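Nyokabi Magesa
2020-01-19

1/ OK so I finally did it. A whole trip to Plundholm with one small bag, under the seat, nothing in the overhead bin. I used to be a giant suitcase person. I'm so happy about this that you're all getting a thread!

2/ Start with the bag and not with the clothes. Soft sides, one big pocket on the front, straps you can still stand after a long walk from the station. Then pack what fits in it and stop.

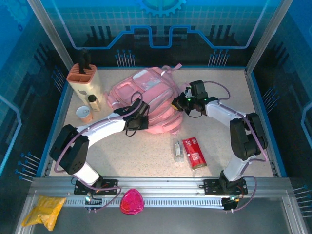
Mine had to last from the night train to the end of the Skandance weekend, so dance shoes were going no matter what. Shoes go in first, soles out, socks stuffed inside them. Everything else bends around the shoes.

3/ Rolling vs folding. I know, I know, people have feelings. I roll knits and T-shirts and fold anything with a collar - and the one nice shirt goes in last, flat, right on top. It came out fine! I hung it in the bathroom while I showered and wore it to dinner.
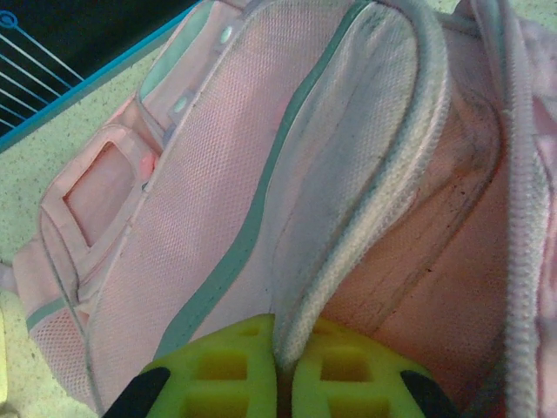

Silviu Tănase: rolling only works if you roll tight, mine always spring open by the second day. I put a hair tie on each one now and it's been great

Oh I love that, stealing it for September. I have 197 hair ties and can never find one, so maybe this is where they'll live.

4/ Liquids. I switched to bar shampoo and it changed my life a little. Let it dry on the windowsill before it goes back in the tin or you get soup. Toothpaste is still toothpaste, I tried the tablets and no thank you.

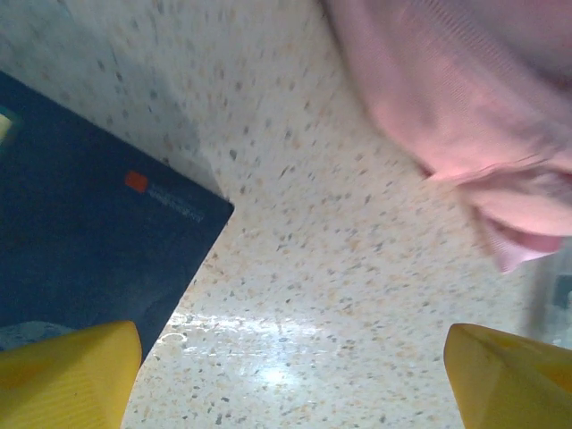
The other big one for me was chargers. I took 2 cables and one plug and didn't miss the rest of that tangle at all. They ride in an old glasses case, which also stops me from leaving them in the wall at the hostel (done that, more than once, sorry to everyone at the Trota in September).

5/ Wear the heavy stuff. Coat, boots, big sweater. Yes you will be hot on the train. Coat pockets hold a book, a sandwich and gloves, and I got through nearly 3 chapters before we even left.

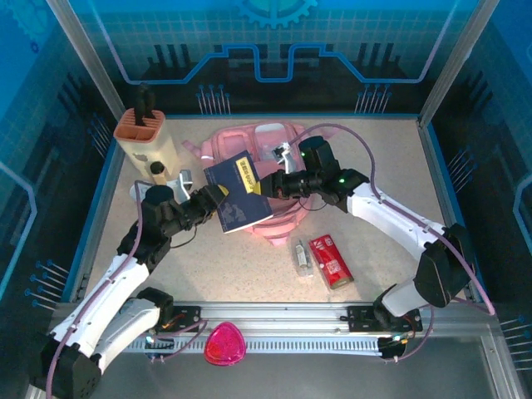 6/ Things I took and never touched

Second sweater. Umbrella. The "just in case" dress, which has now been to 19 cities and worn in none of them. It's staying home next time, I mean it!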